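Girholm Robotics Club, end-of-year talk
Speaker notes, 27 June 2025
Twenty minutes plus questions. Slides change on the words in capitals.

TITLE SLIDE

Welcome everybody, thanks for coming in when it's warm outside. Say who we are: the student robotics club at Girholm, and this year we built a gripper with rollers for fingertips. The project is called Prulell. People will ask what the name means. It came off a whiteboard at the first meeting and it stuck, and that's all there is to it.

Ask for a show of hands: who has picked up a playing card from a flat table this week? Now who thought about how they did it? Most of us slide the card with one finger, tip it up, and catch it with a thumb. Pause here and let them try it with the cards on the seats. Give them a good minute, it's the best part of the opening!

WHY ROLLERS

Ordinary grippers do one thing well, they close. Once the object is held, it stays how it was when the fingers landed on it. If you grabbed a marker crooked, you're carrying a crooked marker, and to fix that you have to put it down and try again.

Our fingers can move the thing while they hold it. Two rollers, one on each side, each with its own small motor. Turn them in opposite directions and the object gets pulled in or pushed out. Turn them the same way and a round object spins in place. (Do the hand demo with the rolling pin and the marker. Hold it up high, the back row missed it at the rehearsal.)

Go slowly here. The direction thing confuses people, and it confused us for most of December. We had a sign flipped in the code and the gripper kept spitting out everything we gave it. Somebody drew arrows on tape and stuck the tape on the motors, and we still use the tape.

THE BUILD

The first version used smooth rollers. They looked great and slipped on everything except an eraser. Then we tried rubber bands wrapped around them, and the bands walked off the end after a few turns. The version we kept has a bumpy surface, and the difference was so big that the whole room cheered. I want to get across how good that afternoon felt. We'd been stuck for weeks and then a plastic cup went up between the fingers and just kept going.

Pass around the box of old rollers now. Please get them back before people leave, we need the smooth ones for the open house.

Talk about the angle. The rollers sit tilted in their brackets, which means they can push a little sideways as well as straight in and out. We went back and forth on how much tilt to use. Too little and you may as well not bother. Too much and thin things twist out. If someone asks for the exact angle, tell them it's in the build notes and come find me after, the number changed twice and I don't want to say the wrong one out loud.

Cables get their own minute. Every club in the world has a cable story. Ours is that we ran them too tight, and at full opening one connector pulled out of its socket in front of visiting parents. Leave slack. Then leave more slack. New members, write this down.

Thank Boltetti for the motors. They're a small shop, they gave us a box of parts and answered every email we sent, including the one with no question in it.

TESTING

Our test was simple. Pick an object, grip it, turn it a quarter turn, put it down. Repeat. We set ourselves a goal of 1,000 tries before the end of the year, and by spring break we were at 700. At that point the goal looked too easy, so we doubled it to 2,000. We got there with two days to spare!

SHOW THE OBJECT TABLE. Read out a few, don't read them all. Markers went very well. Cups went well once we slowed down. Keys were awful, because the ring swings. Socks were worse than keys. The sponge surprised us, it squashes so much that the rollers nearly meet and then it pops out like toast.

Mention the log sheet. Everyone had to write what happened in plain words, even on the failures, and those notes turned out more useful to us than the pass and fail column. Read out two of my favorites: "went in, changed its mind" and "dropped it but nicely."

One real lesson for the younger teams. We changed the speed and the grip force on the same afternoon and then had no idea which one had helped. We had to go back and run a whole set again. Change one thing, run your tries, write it down, go home.

GILANI

Gilani is the contest in the spring, for anyone new. You get a tray of parts you haven't seen before and you sort them against the clock. We entered Prulell and came in the middle of the table. I'm really proud of that. Our sorting was slow, but we were turning parts over to check the back while they were still in the fingers, and several teams came by afterward to ask how.

Don't go into the scoring rules, it takes forever.

NEXT YEAR

Things we want to try:
Softer rollers, maybe swappable in under a minute.
A sensor so the gripper knows when something is slipping.
A proper attempt at keys.
Software that picks the roll direction by itself, so we can retire the tape.

We need people for all of it. You don't have to know how to code. You don't have to own a soldering iron. If you like taking things apart and you don't mind trying the same thing forty times, come along. Sign-up sheet is by the door, next to the snacks.

LAST SLIDE, leave it up during questions. Repeat each question into the mic before answering.
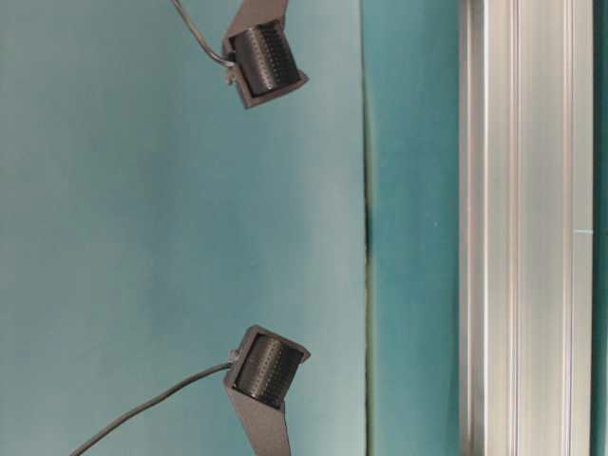 Prulell fingertips, open, with the textured rollers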